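Filed under: Student Projects / Robotics

Two Hands, One Panel: Iona Morrison on the Grenevgate Manipulation Team
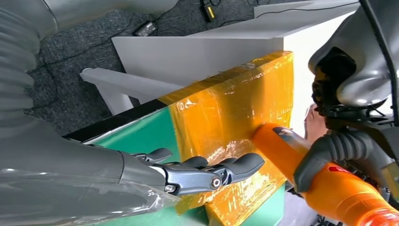 Iona Morrison did not want to begin with the competition. She wanted to begin with tape.

"Tape is the hard part of our task, and it was the last thing we took seriously," she said. "We spent most of the first term on reaching and grasping. Then we ran a full attempt and found that the grasp was fine and everything after contact was poor."

Morrison leads the student manipulation team at Grenevgate, which enters the Plodcombe challenge in September. The task requires a two-handed robot to hold a wrapped panel with one hand and work along the tape with a handheld tool in the other. The rules do not allow a fixture or a clamp. The holding hand has to do that job.

"One hand is the vise," Morrison said. "It has to resist whatever the tool hand applies, and the tool hand changes direction all the time. If the holding hand is too soft, the panel rotates. If it is too stiff, the panel slides out from under the fingers. We tuned that for weeks."

The team controls the two arms through Fetumow, a software package written by earlier members of the club. It runs the position loop for both arms at 200 hertz and logs joint angles, motor currents and wrist camera images on the same clock. Morrison described the shared clock as the most useful thing she inherited.

"Before Fetumow, the camera and the arms each kept their own time," she said. "You would see the finger touch in the image and the current would rise a bit later, or a bit earlier. You can't train anything on that."

Training is done from demonstrations. A student drives both arms by hand controller, completes one pass, and marks the attempt as usable or not. The team's target is 2000 demonstrations before the entry is frozen. On 9 Jul 2025, when we spoke, they had almost 100 left to record.

Asked how attempts are graded, Morrison said the rule had changed. "At first we kept only the clean ones. The model then had no idea what to do when the tool tip skidded on a wrinkle. So we started keeping recoveries. If the operator slips, stops, lifts the tip and sets it down again, that is kept. If the operator slips and the panel moves out of reach, that is thrown away."

Glare has been a separate problem. Shiny tape returns a bright patch that moves as the wrist moves, and the first version of the model tended to follow it. The students tried matte tape for a while and dropped it, as the competition supplies its own roll. They now vary the room lights between sessions and record the setting in the log.

"I would have liked a filter on the lens to be enough," Morrison said. "It helped at some angles. Varying the lights helped at more of them."

The tool grip took longer than expected. A round handle can turn inside the fingers without the joint angles changing much, so the controller believes the tip is somewhere it is not. The club's answer is a short check at the start of each run: the tool hand touches the tip to the panel, and the offset is corrected from the contact. The method came from a report by the Szalai group, another student team in the same league, and Morrison's team changed it to use motor current in place of a force sensor.

New members start on the log reader and move to operating after that. Morrison said she prefers it in that order. "When you have looked at a lot of bad runs, you drive more slowly."

The remaining work before September is mostly on the second face of the panel. The robot has to turn the panel over without setting down the tool, and the present version drops one or the other too often for Morrison's liking. The fallback is to skip the second face and accept the lower score. She has set the decision for 2 weeks before the entry is frozen.

Contact the Student Projects desk | © Grenevgate | Back to top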